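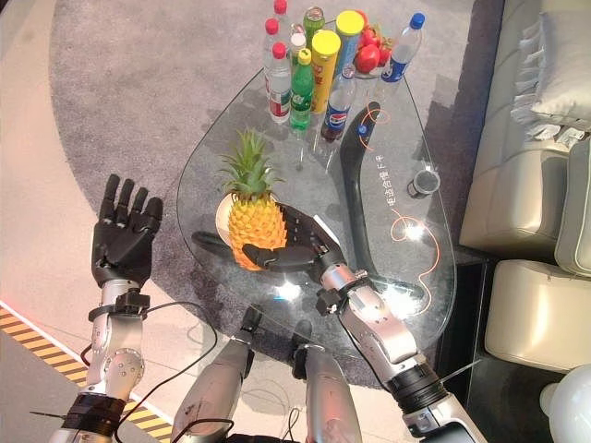 Wanholm Replacement Glass Tops for Coffee Tables

Cut-to-template tempered glass, clear or gray tint

Wanholm tops are supplied as single panes without a base. They replace broken or scratched glass on low tables where the frame is still sound. Each pane is cut to shape, edged, washed and then tempered. Tempered glass can't be cut, drilled or ground afterward, so the outline must be final when the order is placed.

Standard shapes are circle, oval, rectangle with radiused corners, and teardrop. Other outlines are cut from a customer template. The longest side may not exceed 2,000 mm. The most frequently ordered teardrop blank measures 1,314 mm along its axis.

Edge finishes

Flat polish is the default. The edge is ground square, a small arris is taken off top and bottom, and the face is polished clear. Pencil polish is a rounded profile and is the better choice where children or pets use the room. A beveled edge is available on circles, ovals and rectangles. Bevels are not offered on teardrops: the bevel machine can't follow the tight radius at the narrow end.

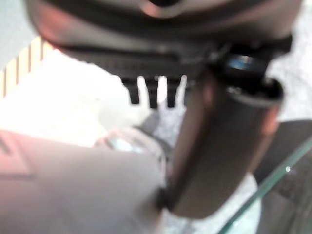

Thickness is chosen by support spacing and overhang. A top resting on a full perimeter frame can be thinner than one standing on a pedestal or on three legs. If the original glass is available, measure it with calipers at several points along the edge and state the reading on the order form. If only fragments remain, tape one flat piece to a card and measure that. Do not measure across a chipped edge.

Where the old pane sat in a recess, the new one must match its thickness or the rim will stand proud. Where it sat on pads, a thicker pane may be fitted, but check the total weight against the maker's limit for the base.

Making a template

Use stiff card or hardboard. Paper stretches and brown wrapping paper curls at the edges. Lay the sheet on the frame, trace the outline from below with a sharp pencil, and cut on the outside of the line. Mark the upper face TOP. On asymmetric shapes an unmarked template will be returned, as a mirrored pane can't be reworked. Write the order number on the same face.

Templates are scanned and kept on file under the order number. Reorders to the same outline don't need a new template.
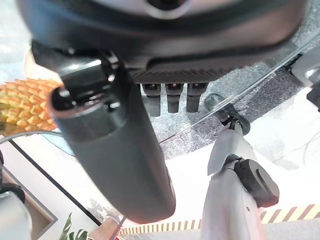
Cecilia Dogbe notes in her review that her first hardboard template was cut on the inside of the line, and that the finished pane sat loose in its recess by the width of the pencil mark. She had it remade from a second template and reports that the replacement seated correctly on the original pads. Remakes of this kind are charged at the full price of the pane.

Pads and fixings

Tops are shipped with clear Tivov bumpers, part 564, self-adhesive, one strip. Clean the frame with rubbing alcohol and let it dry before placing them. Old adhesive must come off completely — a pad on top of residue will creep under load and the pane will drift. For metal pedestals with a bonded disc, order the Hegazy bonding kit separately. Bonding should be done at room temperature with the table upside down on a blanket.

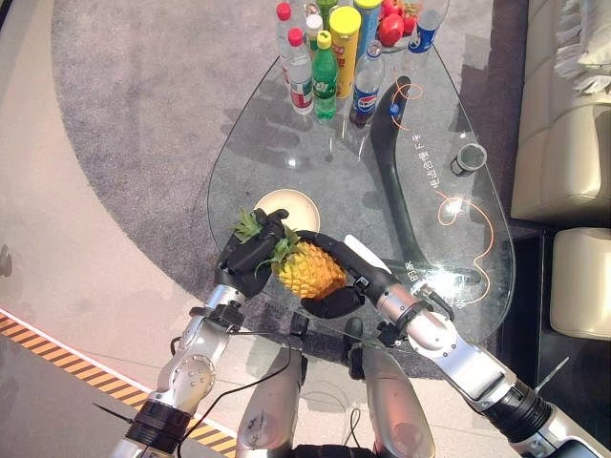 Loads should be spread over the surface and kept inside the line of the supports. Tempered glass takes distributed weight well and point contact badly, particularly near the edge. Fruit, bowls and planters are best set on something flat and smooth, in the way the round plate is used under the pineapple on the teardrop top shown. Unglazed foot rings collect grit and will mark the surface when turned. Do not sit or stand on the glass.

Cleaning

Wipe with a damp microfiber cloth. Scouring powder, razor scrapers and steel wool void the surface warranty.

Delivery

Panes travel upright in a Gastska crate. Two people are needed at the door. Check all edges before signing; chips reported later are treated as handling damage. Orders confirmed by noon on Thursday go into the following week's furnace load.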